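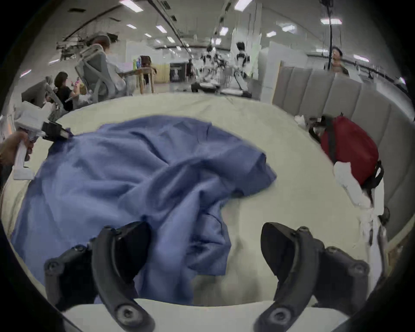 Why Do Clothes Get Wrinkled?

I am very good at making wrinkles. Give me a nice smooth shirt and a long bus ride to Stadau, and by the time I get off I look like a used paper bag! So I went and found out why it happens, and it all starts with something very, very small.

Let's think about cotton first. Cotton comes from a plant, and the fluffy part is made of thin little hairs called fibers. Twist lots of them together and you get thread. Weave the threads over and under each other and you get cloth.

Now zoom in closer than your eyes can go. Each fiber is built from long chains of tiny bits called molecules. The chains lie next to each other and hold on, a bit like kids in a line holding hands. When you bend the cloth, or sit on it, or leave it in a heap (I'm looking at my own bedroom floor), some of those hands let go. Then they grab on again in a new place. The cloth has "learned" the bend, and you've got a wrinkle.

Water makes it easier for the hands to let go. So does heat. Can you guess what happens if you leave a damp T-shirt squashed in the laundry pile until it dries? The chains grab on while everything is scrunched up, and it stays scrunched.

But the same trick works backward! An iron is hot, and lots of irons puff out steam too. The hands let go, the iron pushes the cloth flat, and when it cools down they hold on in their new flat places. (Irons get hot enough to burn you, so that's a job to do with a grown-up.)

Not all cloth acts the same way. Wool is springy and often bounces back if you hang it up. Polyester is a kind of plastic, and it doesn't soak up much water, so it usually stays pretty smooth. Linen wrinkles if you so much as look at it — well, nearly.

Want to try it? Find 2 old cotton hankies and get them both damp. Scrunch one into a tight ball and put a rubber band on it. Hang the other one up flat. Leave them until they're totally dry, which can take ages for the ball, and then open it up and feel the difference.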